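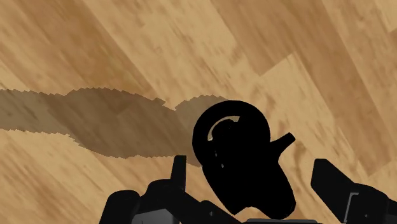
搬进现在这个小房子以后，我最常被朋友问的，居然是周末早上那条面包怎么做的。其实我学会养酸种才一年多，中间失败过很多回，有几回硬得切不动，只好掰碎了煮汤。今天是2023年9月11日，外面下着小雨，炉子正好在预热，就坐下来慢慢写一写吧，想到哪儿说到哪儿。

先说我的酸种。它有名字，叫Burano，那阵子我正迷那座彩色小岛的照片，墙上贴了好几张，随手就拿来用了。Burano脾气不算坏，夏天喂下去三四个小时就能顶到瓶盖，天一凉就懒洋洋的，要把瓶子放到热水壶旁边哄着（我妈说我对它比对她还殷勤，这话我没敢接）。它平时住在冰箱门上，和辣酱做邻居，要用的前一晚拿出来，喂一次，第二天早上再喂一次，闻着有一点像酸奶，又有一点像刚切开的苹果，就可以用了。

面粉我换过好几种。一开始图便宜，超市里有什么买什么，后来在巷口那家叫Liang的粮油店买到一种石磨全麦，颗粒粗粗的，味道特别香，从此就固定下来，每次掺100克进去，其余用普通高筋粉。掺得再多也行，就是面团会塌一些，吃起来也更沉，配汤倒是很好。盐我用22克，是两条面包的量，朋友嫌咸，我自己觉得正好，大家可以按口味减一点。

揉面我不太揉，主要靠折叠。和好以后盖上湿布，隔半小时去拉一拉、折一折，四五次就光滑了。这中间可以洗衣服，可以浇花，可以坐着发呆，我最喜欢的就是这一段时间，好像什么都不用着急似的。上次去买发酵篮，Lekix的藤篮标价200块，我在店里转了两圈，还是没舍得，回家找了个小筛子，垫一块旧棉布，撒上米粉，用到现在也没出过毛病。

整形之后送进冰箱过夜。以前我总是当天就烤，觉得等一晚上太折磨人，后来有一回临时出门，面团被我忘在冰箱里，第二天烤出来反而是最香的一次，划口也漂亮多了！冷的面团挺挺的，刀片下去干脆利落，比软塌塌的时候好对付。 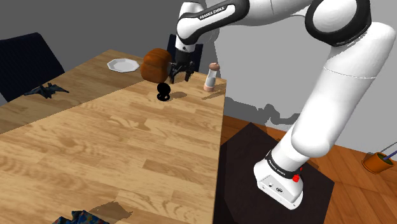

刚出炉的面包要放多久才能切？

至少放一个小时，全麦多的话放两个小时更好。刚出炉时里面还在继续熟，急着切开会发黏，粘得满刀都是。

我自己当然是经常忍不住的。那个香味一出来，整个屋子都是，连楼道里都闻得到，隔壁阿姨有时候会探头问一句今天又烤啦。忍不住的时候我就去刷烤盘，刷完再擦灶台，擦完差不多也就能切了。第一片照例归我，抹厚厚一层黄油，站在厨房里吃掉。

说到烤箱，我用的是一台Amura，二手市场上收来的，温度偏低，旋钮也有点松。我买了个温度计放进去，才知道它标的和里面差了不少，所以现在都会多拧一格。如果你家的面包底下老是发白，不妨也先查查温度，别急着怪自己手艺不好。铸铁锅要跟着烤箱一起预热，这个我以前偷懒省过，出来的面包扁扁的，像只拖鞋。

吃不完的，切片冻起来，早上直接丢进面包机，和新鲜的差不了多少。放干了的边角我会切成小丁，拌点橄榄油和蒜，烤脆了撒在南瓜汤上。等到10月南瓜多起来，我打算把南瓜泥揉进面团里试试，水量还没想好，大概要少放一点，到时候再来写。

炉子响了，我去放面包。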